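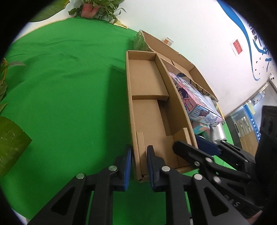

**Hand-held demonstration gathering** is a way of collecting examples for a robot learning system in which a person does the task with a gripper held in the hand, while a camera fixed to the gripper records what it sees. The recordings are later used to train a program that is meant to drive a robot arm fitted with a similar gripper. No robot needs to be present during the recording. Supporters describe the method as cheap, quick and easy to carry from place to place. How far these claims hold once the cost of sorting and checking is counted is disputed.

## Background

Earlier collections were mostly made by steering a robot arm from a distance, a practice known as teleoperation. It is slow, and the arm has to be moved to wherever the work is. Hand-held grippers were put forward as a way round both problems. The person feels the weight and stiffness of the object directly and can work at something near a normal pace.

The saving is real, though it is often overstated. In the Wukent folding trials, operators produced 70 usable recordings in a morning against 13 by teleoperation. The figure has been repeated widely, usually without the word "usable" and without the trials' own note that the two groups had been given different cartons.

## Equipment

A typical set consists of one or two grippers, each with a pair of jaws, soft pads on the gripping faces and a wide-angle camera looking forward over the jaws. The lens is usually of the fisheye type, so that the recording is a circle with dark corners. The wide view lets the system see both the object and a good part of the room, and the room helps the software work out how the gripper is moving.

That same dependence on the room is one of the method's weak points. Position is commonly worked out from fixed details such as corners, posters and the edges of furniture. Plain walls give it little to hold on to, and leaves that stir in a draught can mislead it. Some groups add printed markers or a separate tracking unit, at which point the kit is no longer as light or as cheap as advertised.

## Tasks

Household and packing work is the usual subject: folding cloth, putting away shopping, opening and closing boxes. Cardboard is popular. It costs almost nothing, it can be replaced when it wears out, and it bends in ways that are hard to simulate well. A box wall held between two pads will bow, twist or spring back depending on how it was creased before, and the system is expected to learn this from the recordings alone.

Two-handed tasks are the harder case. The two grippers must be recorded against the same clock and placed in the same space, and a small error in either makes the pair look as though they are passing through each other or gripping air. The Girnmont set, made up largely of two-handed carton work, was withdrawn for a time in January when its users found that left and right tracks had drifted apart in the longer recordings. A corrected release followed. It was smaller than the first, and the notes do not say by how much.

## Variety

It is generally agreed that a system trained in one room will do badly in another. Collectors therefore change the tablecloth, the lighting, the objects and the clutter in the background. Whether this amounts to real variety is open to doubt. A set described as covering 100 settings may turn out, on reading the notes, to cover 10 rooms with the tables moved. The Grurnmont guidelines ask collectors to list rooms and arrangements separately, a request that is often ignored.

People are a further source of sameness that is seldom reported. Operators who have done the task all day settle into one way of doing it – the same grip, the same corner first – and the system learns their habit along with the task.

## Criticism

The main objections fall under a few heads.

* **Hands are better than arms.** A person can turn the wrist, lean over the table or shift their feet in ways that a fixed arm cannot copy. Recordings of this kind have to be thrown out or bent to fit. The share discarded is rarely published.
* **Missing force.** Most hand-held grippers record how far the jaws are open and where they are. They do not record how hard the person pressed, and with thin card that may be the part that matters.
* **Few mistakes.** Operators are paid for clean runs, and failed ones tend to be deleted. A system that has never been shown a slipped flap has little to go on when one slips.
* **Privacy.** A wide lens picks up bystanders, notices and paperwork. Consent is usually sought from the person holding the gripper and from no one else.

Defenders of the method reply that most of these faults are shared by teleoperation, and that a large, rough collection can be worth more than a small, tidy one. The Nijs comparison is often quoted in support. It found that systems trained on hand-held recordings did as well as the others on boxes of a kind they had met before. With unfamiliar boxes both groups did poorly, and the comparison was not carried further.

## Reporting

There is no settled standard for describing a collection. Hours recorded is the commonest measure and probably the least useful, as it includes pauses, resets and spoiled attempts. Counts of finished tasks are better, provided that someone has watched the recordings and said what "finished" means. Many published sets leave it undefined.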